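Open day at the Truvent storage and tidying workshop

We got to Truvent in May, a bit after 10, and joined the second group through. Iveta Vrabec took us past the front counter and into the back room, where the sorting tables are set up on grey carpet. It's kept fairly dark apart from the work area, so mind your feet.

The session was on putting small items away in bins.
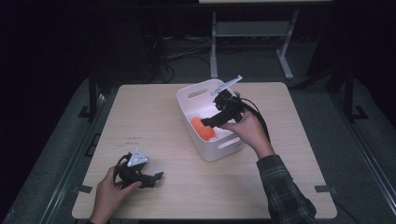

White bin with an orange item inside, back room, Truvent.

The bins have oval handholds and come in two depths. Iveta prefers the shallow one for toys and soft things. They sell for $20 each, or $69 for a set with lids, and Assunta Serra bought a set on the way out.

I spent more time looking at the table. The top is pale wood with a fine, straight grain and a smooth matte finish.
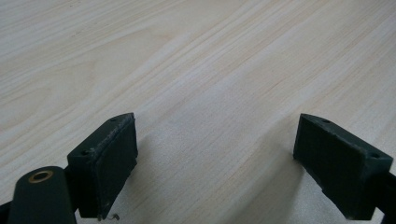

I asked about ordering one in the same colour and was told to try Clotis, who have a showroom across the road. It was closed by then. The tour runs 30 minutes and parking is at the rear, off the laneway.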